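Workshop tips: running a two-arm folding and tidying study on a small bench

Notes from the Jutik bench, typed up fast between runs. Mostly for Hanna and Taras who take over in November, but anyone with two arms and a box to put them in can use it. Skip what you know.

What we were testing

Short version. Does messing up the work area between runs make the trained policy better, or just slower to train? Old way: garment in the middle, same spot, nothing else on the floor. New way: garment dropped any old how, plus random household stuff lying about that the arms are supposed to leave alone. We call the second one the clutter set. Same number of demos in each, 56 and 56.

Result so far: on a clean floor the two policies come out even. On a floor with things on it the clutter set wins easily, 35 good runs against 15 for the tidy set. Same garments, same lighting, same people resetting. Babar wants it repeated with thicker fabric before anyone gets excited. Fair.

Setting out the floor

Drop the garment, don't place it. Hold it at shoulder height, let go, leave it. If you catch yourself straightening a sleeve, pick it up and start over.

Pick clutter with different heights. Flat things (books, card) teach the arms very little about clearance on their own. Mix in something with a bit of body – a pencil case, a small box.

Shiny and see-through things are worth having in. The depth readings go funny on clear plastic and you want that in the training data, not on demo day.

Keep 2 objects back that never go in a training run. Those are for testing only. Write on the shelf which ones. We lost a week to a mug that had been in both piles.

Turn books to an angle. Square to the wall every time and the policy starts using the cover as a landmark. Khrystyna spotted this one by swapping the book out halfway thru an afternoon, success rate fell off a cliff.

Backdrop and flooring

Patterned walls are fine. Patterned floor also fine, and handy for checking camera drift – if the flowers have moved against last week's still, somebody bumped the mount.

Shelf liner works, the sticky-back kind. Press out bubbles with a bank card. A bubble under thin fabric is enough to make a fingertip snag.

Don't change the pattern in the middle of a data set. Obvious, we did it anyway.

Cables

Leave slack at the wrist and at the elbow. Run both arms to full reach by hand, power off, and look at where the loops go before you tie anything down. A loop above the wrist is ok. A loop that hangs under it will hook a collar sooner or later.

Sleeve anything that rubs. Check the sleeves every Sunday or whenever your quiet day is.

Two arms, one garment

Most of our early failures were the arms getting in each other's way, both heading for the same fold. What helped:

Come in from opposite sides. Left takes left, right takes right, no crossing over the middle until the garment is off the floor.

Pause over the fabric before closing. A short hover gives the cameras a clean look. We cut the hover to save time and lost more in missed grabs than we saved.

Zippers are the best thing to grab near and the worst thing to grab on. Aim a finger width to the side.

If one arm misses, both open and back off. Don't let the other one carry on by itself, it drags the whole bundle into whatever is next to it.

A pink zip-up with a book in front and the pencil case off to the right is a typical clutter layout for us, both grippers over the fabric:

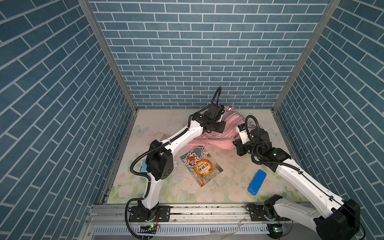
Cleaning up

Vacuum the rail and the floor at the end of the day, soft brush on the nozzle. Lint and grit get in the slots and then the base plates don't sit flat when you move them. A dry paintbrush does the corners.

No wet wipes near the boards. Dry cloth, power off.

Check the fingertips for fluff. Melaniia uses masking tape wrapped round her thumb, sticky side out, quicker than anything we bought.

Logging

One line per run, written before you reset. Garment, objects out, who reset it, good or bad. If bad, one word why: missed, snagged, dragged, froze. Longer notes never get read.

Mark a run bad if a clutter object got moved, even when the fold came out nice. We were soft on this at first and had to go back and re-score the lot from video, Taras did most of it.

Raw files go on the Drinemik drive, sheet stays in the blue folder. Thicker fabric runs go in a seperate tab please.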